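Flusari Household Items: Bathroom Small Goods

By Ketsara Boonyarit
Last updated: April
Filed under: Data cards > Household > Bath and sink

## Summary

Flusari is a collection of clips showing ordinary household items being picked up, turned, moved and set down on a table. This card covers the bath and sink portion: soap dishes, toothbrush cups, nail brushes, small trays and the like. The kitchen and stationery portions have their own cards and follow slightly different naming rules.

The portion holds 2293 clips in 13 item groups. Each clip has one main item and a short written label in English.

## What is in the item groups

The groups are sorted by what a thing is for. A soap dish goes under `soap_dish` whether it has a solid base, ribs, slots or a grid of holes. We tried sorting by shape in the first draft and dropped it, as a shallow tray and a soap dish ended up in the same folder and people searching for one kept getting the other.

Items were bought in ordinary shops or brought from home. Most are plastic. Ceramic and glass pieces are in the collection too, but fewer of them, and they are tagged `breakable` so they can be filtered out. Worn items were kept if they still had their full shape. Anything with a chip or a crack went into a separate folder called `damaged`, which is not part of this release.

## Table setup

The items are handled on a light wooden table with a white sheet laid over most of the top. The sheet gives pale wood grain less of a say in the color of the clip, and small parts are easier to find against it. Very pale items are the weak point. A white soap dish on a white sheet can be hard to make out, and those clips carry the tag `low_contrast`. 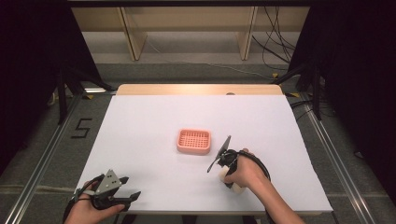 Colors in the labels are everyday words: pink, blue, gray, cream. Where two labelers picked different words for the same item, the word used in the shop listing won, if there was one. The pink soap dishes gave the most trouble. They were down as pink, salmon, coral and peach before the spring cleanup. All of them are now `pink`, with the finer word kept in the notes field for anyone who wants it.

## Labels

Each label has these fields:

- `item`: the group name, always singular
- `color`: main color of the item
- `material`: plastic, ceramic, glass, metal, wood or mixed
- `base`: solid, ribbed, slotted or holes (soap dishes and trays only)
- `start_side`: up, down or on edge
- `notes`: free text, may be empty

`start_side` is the side facing up when the clip begins. A soap dish lying flat with its rim at the top is `up`. The same dish turned over is `down`. The field is not updated if the item is flipped partway through, so do not use it to tell how a clip ends.

The `base` field was added late. Labels made before it was added were gone through again by hand, except for the clips in `jesinberg_a`, where the field is still blank. Treat blank as unknown — it does not mean solid.

## Folders

Clips are stored by place first, then by group:

```
flusari_bath/
 panyasiri/
 soap_dish/
 brush_cup/
 ...
 jesinberg_a/
 jesinberg_b/
 labels.csv
 changes.txt
```

Panyasiri and Jesinberg are the 2 sites. Their item lists overlap only in part, and the same item can have a different number at each one. Match on the `item_key` column in `labels.csv` and leave the folder number alone.

## Known problems

- Soap dishes sold as a set (dish plus lid, or dish plus drip tray) were sometimes handled as one item and sometimes as 2. Search the notes for "set" to find them.
- Some nail brushes are filed under `brush_cup`. A fix is planned.
- Shadows are stronger in the evening clips from Jesinberg. The time of day is in `labels.csv` where it was written down.
- File names from the older Eltden sheet use a hyphen where the rest use an underscore. The script in `tools/` renames them and is safe to run more than once.

## Use

The collection may be used for research and teaching. Please keep this card with any copy you pass on, and say which groups you used if you publish results. Copies with changed labels should have a new folder name so they do not get mixed up with the original.

Corrections go to Ketsara Boonyarit. Include the `item_key` and the field that needs changing. Label fixes are merged on Sunday and listed in `changes.txt`.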